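Über uns – Robotik-AG Skiker

Wer wir sind, kurz und schnell (Seite wird noch überarbeitet).

Die Robotik-AG gibt es an der Hadent-Schule seit vier Jahren. Angefangen haben wir mit Bausätzen auf zwei zusammengeschobenen Bänken im Werkraum, inzwischen eigener Raum im Untergeschoss, neben dem Kopierer. Der Name Skiker stammt vom ersten Fahrzeug der AG. Fuhr nur rückwärts. Der Name ist geblieben, das Fahrzeug steht im Schrank.

Wir sind 20 Schülerinnen und Schüler, Klasse 8 bis zur Oberstufe. Vorkenntnisse braucht man nicht. Ein bisschen Geduld schon. Wer noch nie programmiert hat, fängt mit dem kleinen Kurs an, der läuft immer im ersten Halbjahr und geht über acht Termine. Danach Einteilung in Gruppen: Mechanik, Software, Daten und Doku. Wechseln ist erlaubt, kommt auch dauernd vor.

Woran wir gerade arbeiten

Projekt Golob: zwei Roboterarme, ein Tisch, Stecker und Steckdosenleisten. Die Arme sollen Adapter greifen und einstecken, erst ferngesteuert, später selbstständig. Klingt simpel. Ist es nicht – ein Stecker, der ein paar Grad schief sitzt, geht eben nicht rein, und von oben gesehen sieht trotzdem alles gut aus. Deshalb arbeiten wir mit einem Blick auf den ganzen Tisch und einem zweiten direkt vom Greifer. Die Gruppe Daten schaut sich die Durchgänge hinterher an und sortiert aus, was nicht zu gebrauchen ist. Im letzten Halbjahr waren es am Ende 71 brauchbare Durchgänge. Zu wenig, aber mehr als vorher.

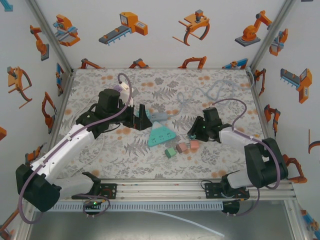
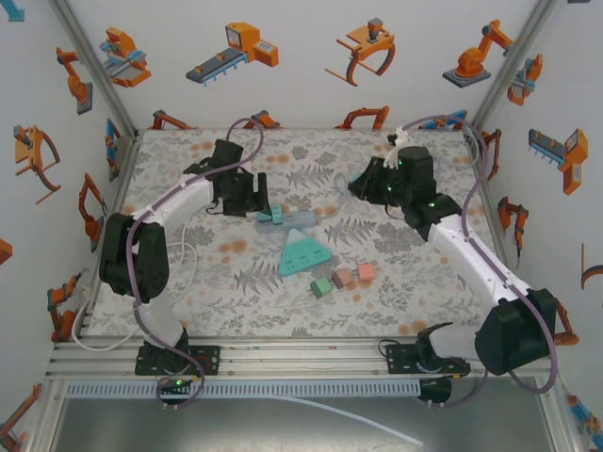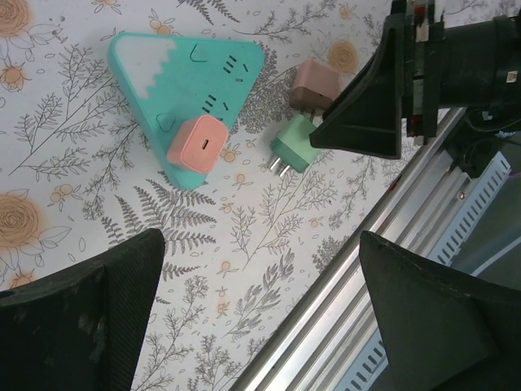

Projekt Golob, Arbeitsplatz mit dreieckiger Steckdosenleiste. Die ersten beiden Bilder zeigen beide Arme, das dritte die Sicht aus der Nähe am Greifer.

Die Dreiecksleiste ist bei allen unbeliebt. Bei der länglichen Leiste weiß man wenigstens, wo vorne ist. Beim Dreieck muss der Arm jedesmal neu überlegen, wie er den Greifer dreht, und wir mit ihm. Dazu das Tischtuch mit dem Blättermuster: macht der Bilderkennung mehr Arbeit als eine glatte Fläche, soll es auch. Wer auf Blättern und orangen Punkten einen kleinen Stecker findet, findet ihn auf einem normalen Schreibtisch erst recht.

Wettbewerb

Wir fahren jedes Jahr zum Gutent-Cup, Regionalrunde im Oktober. Vier Leute pro Team, der Rest kommt als Unterstützung mit oder macht den Stand. Letztes Mal Platz 8 – in der Technikwertung deutlich besser, bei der Präsentation haben wir die Zeit überzogen und dafür gabs Abzug. Wird diesmal mit Stoppuhr geübt.

Mitmachen

Treffen ist samstags im Robotikraum, Eingang über den Hof, vorne ist abgeschlossen. Einfach vorbeikommen und zuschauen geht immer, anmelden muss man sich erst nach dem zweiten Mal. Formular gibts im Sekretariat, bitte mit Unterschrift der Eltern. Lange Haare zusammenbinden, keine Getränke auf den Tisch. Am Arm arbeiten immer zwei: eine Person steuert, eine hat die Hand am Notaus.

Was wir suchen: Leute für die Doku (dringend!), jemanden der gern lötet, und alte Netzteile, Adapter, Verlängerungen aller Art. Farbe egal, Zustand fast egal. Bitte in die Kiste vor dem Raum, keine Batterien reinwerfen.

Eltern und Betriebe, die die AG unterstützen möchten, melden sich am besten per Mail über das Sekretariat. Wir antworten, manchmal dauert es ein paar Tage, in den Ferien auch länger.

Suche
Suchbegriff eingeben
Suchen

Auch interessant
Rückblick: unser Stand beim Gutent-Cup
Golob – erste Schritte mit dem zweiten Arm
Anfängerkurs Programmieren, Termine und Material
Packliste für die Wettbewerbsfahrt
Weitere AGs an der Hadent-Schule

Kontakt | Impressum | Datenschutz | © Robotik-AG Skiker, Hadent-Schule | Nach oben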